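Articles Interviews Materials Archive Contact
Materials > Metals > Interviews

Brown stains on stainless: Zeeshan Marwat on coastal fittings

Zeeshan Marwat inspects metalwork for Arkum, mostly handrails, brackets and fixing straps on buildings within sight of salt water. The complaint he hears most often is that the stainless steel has rusted. "In the strict sense the word is fair," he says. "There is iron oxide on the surface. But owners hear 'rust' and think of a gate post that is going to fall over. Most of what I see wipes off, and the section underneath is the thickness it was on the day it was fitted."

The trade name for it is tea staining: a light brown discoloration that starts at scratches, weld edges and the undersides of horizontal rails. Chloride from sea spray dries on the metal, draws moisture back out of the air at night, and attacks the thin oxide film that protects the alloy. Rain removes the salt. Soffits and sheltered walkways, which get spray but little rain, do worse than exposed roofs.

Marwat's longest job has been the Peltwood terraces at Stovside, where he examined 1337 fittings over two winters. Of these, 247 had staining heavy enough to record. "Grade was part of it," he says. "The original schedule asked for 316 throughout, and some 304 had gone in during a later repair. Finish was the larger part. We had 316 with a coarse brushed finish next to 316 that was polished, same wall, same height. The coarse pieces were brown and the polished ones were clean."

He explains this by surface area and geometry. A coarse abrasive leaves grooves with torn edges, and salt stays in the grooves. He now writes a maximum roughness of 0.5 microns into his specifications for marine sites and asks for the grain to run vertically where the part allows it, so that water drains along the lines.

Perforated parts need separate attention. A punched hole has a sheared edge with a burr on one side, and that edge is rarely finished to the standard of the face. On curved strip the outer side of the hole is also stretched slightly in forming. "People polish what they can see," Marwat says. "The bore of the hole is left as the punch left it, then a washer goes over it and makes a crevice."

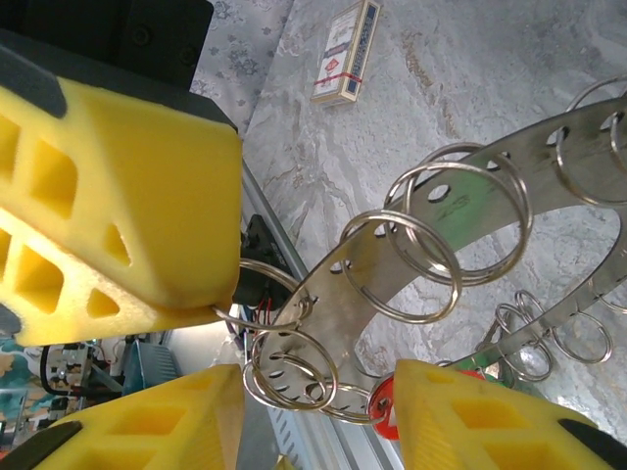
Curved stainless strip with a row of round holes.

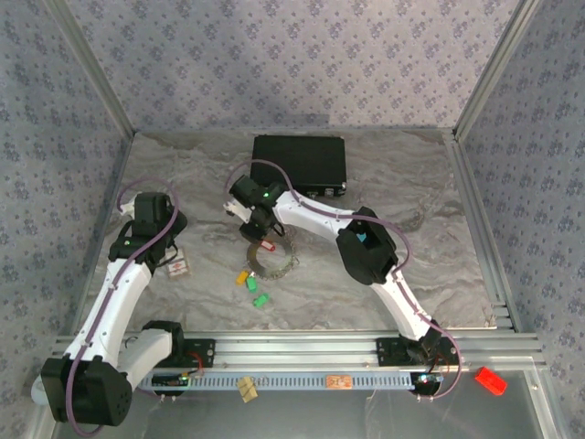
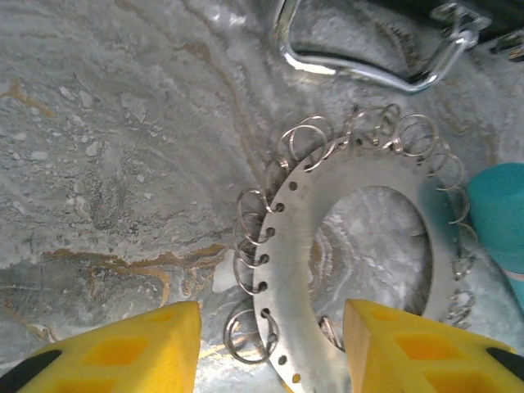

Flat metal disc, brushed finish, large center opening.
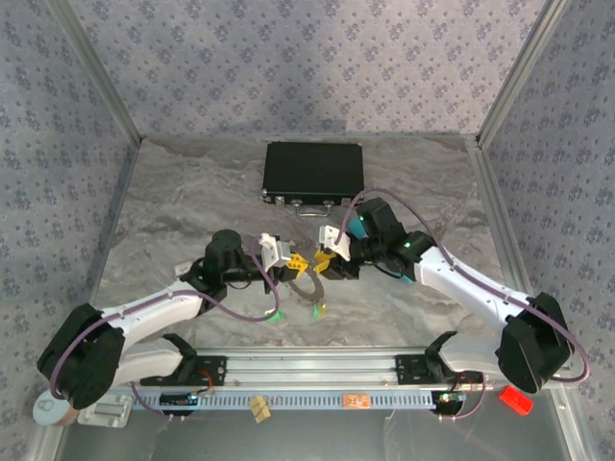
Can stained stainless steel be cleaned with ordinary steel wool?

Steel wool should be kept off it. It leaves carbon steel particles in the surface, and these rust within days and start new stains. Use a nylon pad with warm water and a mild detergent, work along the grain, and rinse with fresh water.

For heavier deposits Marwat uses a phosphoric acid cleaner, then a full rinse. Hydrochloric acid, often sold for removing mortar, is excluded from his sites altogether. One stairwell at Peltwood was damaged by it after tiling work, and the balustrade clamps had to be replaced with new ones from Naqvi, the original supplier. The pits were too deep to polish out.

Washing intervals are the part of his reports that clients argue with. His default is 12 weeks on the seaward side, with extra attention in December, when storms load the surfaces quickly. "They ask for a coating instead," he says. "A clear lacquer works until it is chipped – then moisture sits under the edge and you have a crevice you can't wash. I would sooner have bare metal and a bucket."

He is less certain about duplex grades. They resist chloride better than 316, and he has used 2205 for splash zone anchors, but thin strip is harder to source and harder to bend to a tight radius. For general handrail work he still starts with 316, checks the finish with a roughness gauge on delivery, and rejects anything that arrives wrapped in steel banding without a protective layer beneath it.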